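Volonberg Table Wiping Set – README

Maintained by Roald Engström and Vidar Isaksson
Last revised 2024-11-29

Summary

This folder holds 607 recordings of people wiping and clearing round tables with hand-held grippers. They were made for the Volonberg project, which is trying out automated table cleaning in the staff canteens at Tadier. The recordings are used to train the wiping policy. The notes below are for anyone who trains on them, and for canteen staff who want to know what is kept and what it is for.

Background

Tadier runs three canteens. Until June, tables were wiped by the same people who served food, usually between the first and second sitting. Under the trial, a robot takes the tables after the second sitting and the staff keep the first. No positions were cut for the trial, but the shift plan did change: the last hour of the afternoon shift moved from wiping to stock and prep work at Bralora, the kitchen that supplies all three canteens.

Not everyone liked this. Several people said the wiping hour was the only part of the day when they could talk to each other. Others were glad to be rid of it, mostly those with sore wrists or shoulders. Both views are in the interview notes (notes/staff.txt), with names removed.

Who made the recordings

Six people from the canteen staff and the two maintainers. Staff recorded during paid hours and could stop at any time. Sessions were limited to 20 minutes after the first week, when people complained that the grippers got heavy. Staff names are not stored with the files. Each person has a number, and the list that links numbers to names is kept by Vidar Isaksson on paper.

Folder contents

episodes/ – one subfolder per recording, with video, gripper pose and jaw opening
notes/ – session log and staff interviews
splits/ – train and test lists
faces/ – log of the face blurring pass

Tasks

wipe_full: wipe the whole tabletop with a cloth.
wipe_spot: wipe one marked area only.
clear_then_wipe: move cups or plates to a tray, then wipe.

The person recording picks the wiping pattern. We asked experienced staff to work the way they normally do, and most go around the rim first and then work inward. The maintainers tend to wipe in rows. If you want the staff pattern only, filter on operator numbers 1 to 6.

Recording setup

Each operator holds one gripper in each hand. White cubes with printed black markers are fixed to the grippers. The cloth is held in one gripper, and the other is free to steady or move things.
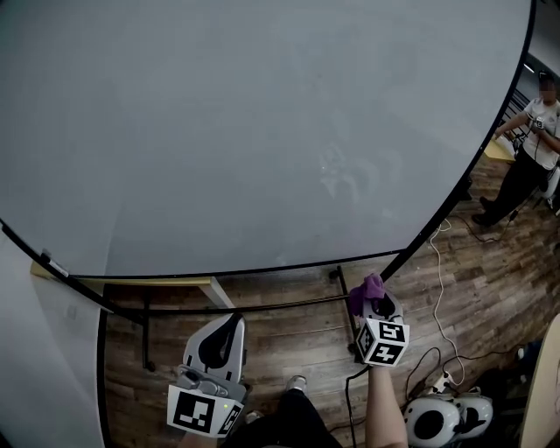 Known problems

Cables on the floor got in the way of walking around the table. In some recordings the operator stops and steps over one. These are tagged "cable" in the session log.

Marker tracking drops out when a cube is turned away from the camera. Gaps are left as they are – nothing is filled in.

The Montes canteen has square tables and is not covered. Do not expect the policy to work there.

Use and removal

The recordings may be used for training and testing the wiping policy. They may not be used to time or rate staff. This was agreed in writing before the first session and applies to everyone with a copy.

Anyone who recorded can ask for their files to be taken out. Tell Roald Engström or Vidar Isaksson your operator number. The files go at the next revision, and the split lists are rebuilt.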